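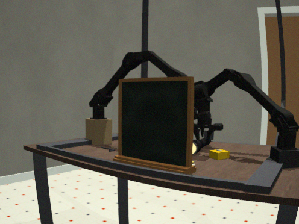
About Flamach

We're a small packing and storage company in Clillitstead. Household moves, estate clear-outs, short and long storage. Family stuff mostly, some offices.

Started by Natalina Sartori and Lilian Swai in a rented garage with a leaky door. One van. The van was called Wernik, after the street it was bought on, and the name stuck to every van since. Wernik the current one is white and needs a new bumper. We know.

What we do

Pack your things. Label them. Move them or keep them, your choice. We bring the boxes, tape, paper and blankets. You don't need to buy anything before we come - please don't, the cheap boxes from the discount store fold up in the rain and then everyone is sad.

Storage is at the Ondieki building, behind the old bakery. Heated, dry, locked at night. 108 units on two floors. Elevator works again. Small units go quick in June when the students leave, so call early if thats you.

We also do piano moves, but only uprights. Grands we pass on to somebody else, ask and we'll give you the number.

What we don't take: paint, propane, live plants for storage (moving them across town is fine), anything with a motor that still has gas in it. Food no. We had mice once and once was enough.

Who you'll talk to

Yareli Espinoza - bookings and phones. Mornings are best. She will ask how many stairs you have, and then she'll ask again, because people forget the front steps.

Peninah Rweyemamu - runs the crews. Came to us from a museum store room, packs china better than anyone in the county. Most of our training is just Peninah showing new people how to wrap a teapot.

Mark Anthony Lumbao - the Ondieki building. Keys, units, access after hours. If you lost your padlock key, he has the bolt cutters.

Natalina and Lilian still do the estimates. Usually one of them, sometimes both if the house is big. Free, takes under an hour, no pushing. We write the price down and that's the price unless you add a room.

Last year

1,578 jobs, up a bit on the year before. Longest was a farmhouse with three generations of stuff in the attic, 5 days with a full crew. Shortest was one armchair going next door. Still counts.

Hours and such

Weekdays and Saturday mornings. Closed Sundays. The office will also be closed Fri 20 January for inventory, but storage acess stays open as normal and Mark Anthony will be in the building.

Damage claims go to Yareli within two weeks of the move, with your job number. It's on the top right of the yellow sheet.

Looking for work? We hire crew in spring. Drop in and ask for Peninah, bring your license if you drive.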